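Inicio | Número actual | Archivo | Normas para autores | Contacto

4. El encaje como medida: objeciones a la lectura habitual del tablero de formas

4.1. Qué se supone que mide

El tablero perforado con piezas prismáticas arrastra una reputación que no se ha ganado del todo. Se le atribuye la capacidad de medir a la vez la discriminación visual, la rotación mental, la coordinación fina y, según los manuales más entusiastas, la perseverancia. Cuesta creer que un solo gesto informe de tantas cosas. En la revisión que presentamos en la sección 2, los trabajos que usaban este material registraban casi siempre dos valores, el tiempo total y el número de piezas colocadas, y de esos dos valores deducían el resto.

Nuestra sospecha es más modesta y también más incómoda: buena parte de la variación entre ejecuciones se debe a la geometría de la pieza. Un prisma de sección cuadrada admite cuatro orientaciones correctas; uno de sección circular, cualquiera. La estrella de cinco puntas admite cinco, separadas por 72 grados, y entre una y otra basta un giro pequeño para que las puntas tropiecen con el borde. Sumar todas las piezas en una misma puntuación supone que cuestan lo mismo, y no hemos encontrado ningún trabajo que se detenga a comprobarlo.

Conviene además distinguir entre elegir el hueco y entrar en él. Son dos problemas. El primero se resuelve con la vista y a cierta distancia; el segundo se decide en los últimos milímetros, cuando la propia pieza tapa aquello que habría que mirar. Los prismas altos agravan la dificultad, pues una inclinación leve en el extremo superior se traduce en un contacto desigual abajo, y el extremo superior es justamente lo que mejor se ve.
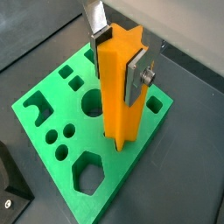 Figura 3. Prisma naranja de sección estrellada, casi vertical, sobre el tablero verde.

La literatura comercial resuelve el asunto con un adjetivo. El cuaderno que acompaña al juego Grodex habla de piezas «intuitivas»; el de Irnis promete un «encaje natural». Ninguno de los dos indica la holgura entre pieza y hueco, que es el dato que un lector necesitaría para juzgar la dificultad. Sin holgura declarada, comparar un juego con otro equivale a comparar dos cerraduras por el color de la puerta.

4.2. El material y lo que decidimos no suponer

Trabajamos con un tablero grueso de color verde, con huecos de formas distintas, y prestamos atención preferente a la estrella naranja. La elección tiene un coste que reconocemos: lo que se diga de la estrella no se traslada sin más al resto de las piezas. Preferimos, con todo, una afirmación estrecha sobre una pieza difícil a una media que mezcle lo trivial con lo laborioso.

Partimos de 350 ejecuciones. De ellas apartamos 167 en las que el inicio o el final no podían fijarse con el mismo criterio, y no se nos escapa que es una proporción alta. La alternativa consistía en asignar tiempos a ojo, práctica bastante extendida que rara vez se confiesa. El lector que desconfíe de una exclusión tan amplia hace bien; nosotros desconfiaríamos también de una muestra en la que no faltara nada.

Tampoco supusimos que una pieza situada encima del tablero estuviera a punto de entrar. Parece una precaución menor y no lo es. Una estrella erguida sobre la superficie puede hallarse en plena aproximación, apoyada en un borde o recién retirada de un intento fallido, y las tres posibilidades se parecen mucho en un instante aislado. Varios de los estudios revisados codifican esa postura como «preinserción» sin más trámite. Con ello introducen en el dato el resultado que después dicen haber observado. 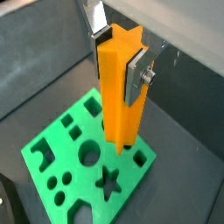

Figura 4. La estrella naranja, sostenida en vertical sobre la zona media del tablero; a su izquierda, varios huecos de contorno cuadrado y uno en forma de arco.

Una objeción razonable sería que los huecos vecinos ayudan, en la medida en que descartan opciones: quien sostiene una estrella no debería dudar ante un cuadrado. Lo aceptamos para la elección. Para la inserción, los vecinos importan poco o estorban, porque ofrecen aristas en las que una punta puede engancharse. El tablero de la serie Vellness separa más los huecos y se anuncia por ello como más fácil. Es posible. Nadie ha publicado, que sepamos, una comparación en la que solo cambie la separación y se mantengan constantes el grosor, la holgura y la altura de las piezas.

4.3. Lo que queda en pie

Nos parece defendible lo siguiente. El tiempo total, tomado solo, dice muy poco. El tiempo desglosado por pieza dice algo más, siempre que se separe la búsqueda del hueco de la maniobra final. Y el número de aciertos es casi inútil con piezas cuyo contorno impide el error: si la estrella no cabe más que en su sitio, haberla colocado en su sitio no acredita discernimiento alguno.

Se nos ha sugerido ampliar el corpus hasta 1.000 ejecuciones antes de pronunciarnos. No vemos qué arreglaría. Un criterio de codificación defectuoso aplicado más veces produce un intervalo más estrecho en torno a una cifra igual de dudosa. Antes de crecer habría que recodificar unas 200 ejecuciones con dos lectores independientes y publicar los desacuerdos completos, en especial los relativos al momento del primer contacto. El protocolo Leite, que seguimos en lo demás, deja ese momento sin definir.

Comentarios de los lectores (3)

tallerdejunio: De acuerdo con lo de la holgura. Llevo años pidiéndola a los fabricantes y me contestan con la edad recomendada.

M. R.: Lo de las 167 me sigue pareciendo demasiado. ¿Se podrían publicar aparte, aunque sea sin tiempos?

prisma_72: Falta hablar del peso de las piezas. Una estrella maciza y una hueca no se comportan igual al rozar el borde, y en 4.2 no se dice cuál es.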